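Boris Georgiev
Sun 29 July

Thread on cloth folding by machine, and whether you should expect it in your house or on your shop floor any time soon. Short version: shop floor, partly. House, no.

1/ I've been asked this often enough since the Vesach open day that I'd like one place to point people. I work on fabric handling. I don't work on walking robots and have no opinion on their knees.

2/ Start with what a folding task consists of. Find the cloth. Find an edge or corner. Pick up one layer. Move it along a path that doesn't drag the rest. Put it down where you meant to. Check. Each step has its own failure rate and the rates multiply.

3/ Moving along a path is solved. An industrial arm will repeat a path to a fraction of a millimeter all week. When someone shows you a very smooth motion, they are showing you the part that was finished decades ago.

4/ Picking up one layer is the bad one. Two fingers closing on a flat sheet will take one layer, two layers, or a pinch of tabletop. A person feels the difference by rubbing finger against thumb. Most grippers report position and motor current, and neither tells you much about thin cotton.

5/ Workarounds: foam pads under the cloth so the fingers can press in, needle grippers, suction, rollers. Every one is tuned to a fabric. The needle settings that work on terry will leave marks on satin.
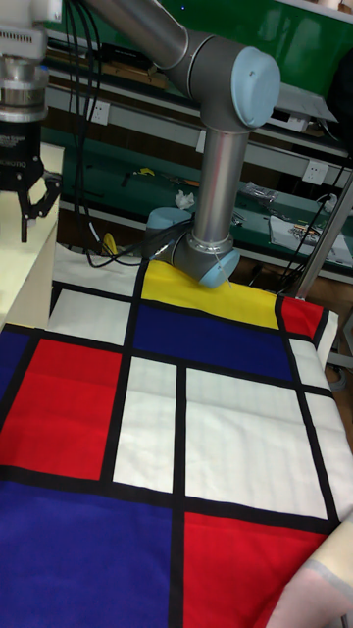 6/ Printed cloth is kind to the vision side. Hard black lines on flat color give you something to track, and you can see from the bend in a line where the fabric has bunched. A plain white bedsheet gives you shading and not much else. Keep this in mind when you compare results between groups: the print on the test cloth matters more than the paper usually admits.

7/ Wrinkles. A crease a few millimeters high is enough to move a corner away from where your model puts it. You can smooth first, but smoothing is a second task with a failure rate of its own. See 2.

8/ Numbers from our last long run, one fabric, one size, half fold only. 408 attempts, 385 accepted. That's a bit over 94 percent. It reads well on a slide.

9/ Now fold it twice. If the second fold is as good as the first (it isn't, you're lifting two layers) you're near 89. Four folds, under 80. One towel in five goes back in the pile, and someone has to notice which one.

10/ Shop floor. Flonura runs flat linen through feeder-folders, and that equipment is fast and dull and works. A person still clips the corners in at the front. That person is the single-layer pick from post 4. Replacing that one station is a reasonable goal, the fabric is known, the lighting is fixed, and a reject bin is fine.

11/ House. Unknown fabric, unknown size, inside-out sleeves, a sock in the pillowcase, a cat. No reject bin, or rather you are the reject bin.

12/ Cycle time also gets left out. Our half fold takes 25 seconds from first look to release. By hand it's 2, and you can watch television. Check the corner of any demo video for a speed multiplier. If there's no multiplier and no clock on the wall, ask.

13/ Someone will bring up Okonkwo. Their bimanual results are good and I've read them closely. Two arms help a lot, mostly because you can hold tension across the cloth while you place it. Two arms also double the hardware cost and give you a second thing to collide with.

14/ What I'd want to see before changing my mind: a mixed basket, items the system has never handled, no resets by hand, every failure counted, the whole run at real speed. I'd take 70 percent under those terms over 99 on one towel.

15/ Replying to a few at once. Yes, the Brutance fingers wear. We change pads when slip goes up, no fixed schedule. No, a bigger model doesn't fix post 4, it needs a sensor. Fitted sheets: please don't.

16/ We repeat the run in August with terry and a second fold. I'll post the counts under this thread, including the bad ones.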